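Loan with option to buy - when does it become permanent?

Posted 2020-05-10 in Club Football / Transfers

Trying to understand how this works. My club (Prudholm) took a winger on loan from Trerunero last July, season's contract, option to buy at the end. Local paper says option, club site says "obligation under certain conditions". Which is it?? And with the season stopped and 10 games still to play, does the clock just run out on us? Asking before I spend money on a shirt with his name on it
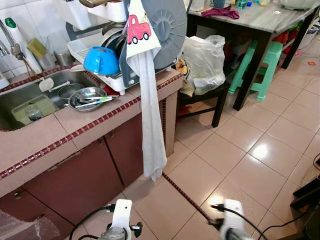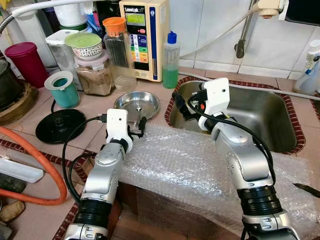
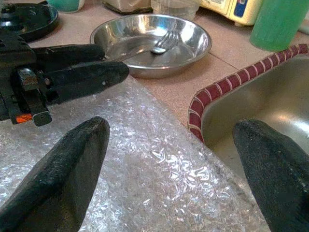 Sandhu

Option and obligation are two different things. Option - your club can buy at the agreed price, or walk away. Nobody can force them. Obligation - they must buy once something happens. Usually a number of appearances, or staying up, or both.

If the club site says "under certain conditions" I'd go with that over the paper. Papers mix these up all the time. Say the trigger is 27 league starts. He gets there, deal is done, fee is due. He gets to 26, it's off unless both clubs sit down again.

As for the stoppage - depends what's written. Some loans have a fixed end date, some say "end of season". Fixed date means everyone has to agree to extend, player too. Check whether your league has put out any guidance, there was talk of letting clubs do short extensions so squads can finish the games.

Also cup games often dont count toward the trigger. Worth knowing before you start adding them up.

Clakari

he'll stay, he loves it there. buy the shirt

prudholm_row5

Went through this two seasons ago with our left back. Everyone said it was an obligation, wasn't. Club let the date go by then got him cheaper in the summer, so no harm done, but we had weeks of rumors for nothing. Wages matter too btw - if Trerunero are still paying part of them they may want him off the books, and then teh price usualy comes down. I'd wait on the shirt. Numbers change anyway, ours went from 5 to 68 when he signed for real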